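Review: Tiromwood K2 benchtop arm, kitchen clearing package

Reviewed by Nithin Thomas
Fri 1 July

Tiromwood sells the K2 as a single arm with a two-finger gripper, a controller box and a software license covering what the company calls "surface clearing." The claim on the product sheet is that the arm will take a cluttered kitchen surface, sort what is on it and put each item where it belongs, with no scripting by the buyer. We ran it for 132 hours of bench time. The question behind the review is the one readers keep sending in: can a machine do this chore yet, at a price and with a failure rate that a small shop or a patient household would accept?

Setup

Installation took most of a day. The base bolts down with four screws and has to be level before the calibration routine will run. The routine fails without saying why if the work surface is glossy. We switched to a matte board and it passed on the first attempt. Denise Kettle, who does our electrical checks, found nothing wrong with the controller, though she objected to the length of the supplied power lead, and so do I. Plan on an extension.

Software installation is one package and a license key. The teaching interface is a browser page. It is plain and fast, and it shows the planned path before the arm moves. The documentation is accurate on joint limits and thin on everything else.

Test method

Each trial was one cleared surface. Items were placed by hand from a random layout sheet and the arm was given a single instruction naming the destination for each class of object. A trial counted as clean if every item arrived and nothing was dropped, tipped or pushed off the surface. Individual picks were logged separately. The log runs to 984 picks.

No one touched the surface during a trial. Any intervention ended it.

Results, rigid items

Bottles, cups and plastic fruit are the easy end of the set, and the K2 handles them well. It approaches from above and closes slowly, and it checks finger position before lifting. Bottles lying on their side were picked without trouble provided there was clearance for both fingers. Bottles against a wall or another tall object were often left until last and sometimes skipped.

Small round objects were the main source of lost picks. A ball that rolls between the planning step and the close is missed, and the arm then replans from scratch, which costs 40 seconds each time. A rolled object was never treated as an error. The arm simply tried again, and on a bad layout it would try again several times.

Results, flat and thin items

Plates remain a problem. The gripper needs an edge it can get under, and a plate flat on a board does not offer one. The K2 will slide the plate to the edge of the surface and take it from there. This works if nothing else is in the way. With other items still on the board, the slide pushes them along too, and most of our failed trials ended in this way.

Utensils lying across other cookware are a similar case. The planner does understand that the utensil has to move before the pan does, and it got the order right in every trial. Grasping a thin handle at an angle is less certain. It prefers the middle of the handle, where the balance is poor, and long utensils swing on the way to the rack.

Heavy cookware is out of scope. The payload figure on the sheet is honest, and it excludes most real pans when they are held at the rim.

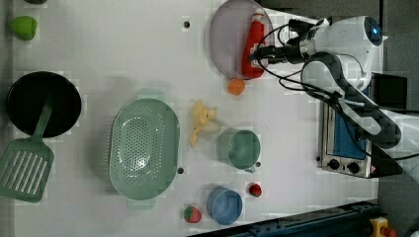 5 min read

The layout with a ketchup bottle on a lavender plate is a useful one for buyers to reproduce. It combines a rigid item with a clear grasp, a flat plate beneath it, a slotted spatula resting across a frying pan, and small fruit between the larger pieces. The bottle is the correct first move. The strawberries on either side of the blue cup call for more care, as the fingers have to come down close to the cup to reach them.

Comparison

The obvious alternative is the Horrocks arm, which Siv Isaksson reviewed in November. It is quicker between picks and noisier at the wrist. Its planner is weaker, and it would lift a pan with a utensil still on top. For a shop floor line where the same parts arrive in the same tray, the Horrocks is the better purchase. For mixed objects in no fixed order, I would take the K2.

Maintenance and noise

Finger pads wore visibly and were replaced 2 times. Pads are sold in pairs and the swap takes a minute with a hex key. The arm is quiet enough to talk over. The controller fan is not, and it runs whether or not the arm is moving.

Support tickets were answered the next working day. One answer, on recalibrating after a pad change, contradicted the manual. The answer was right.

Who should buy it

A lab or a training kitchen with a fixed bench and a technician will get real work out of the K2. A home user will not. Clearing a surface by hand is faster by a wide margin, and the arm cannot wash, dry or reach a cupboard. It also needs a bench of its own.

Good: planning order, slow and careful close, path preview, pad changes
Bad: plates, rolling objects, fan noise, short power lead, calibration messages

Verdict: recommended for development and supervised bench work. Not recommended as a household appliance in its current version.

The review unit goes back to Tiromwood next week. A test of the wide finger kit, which is meant to help with plates, will follow if the parts arrive.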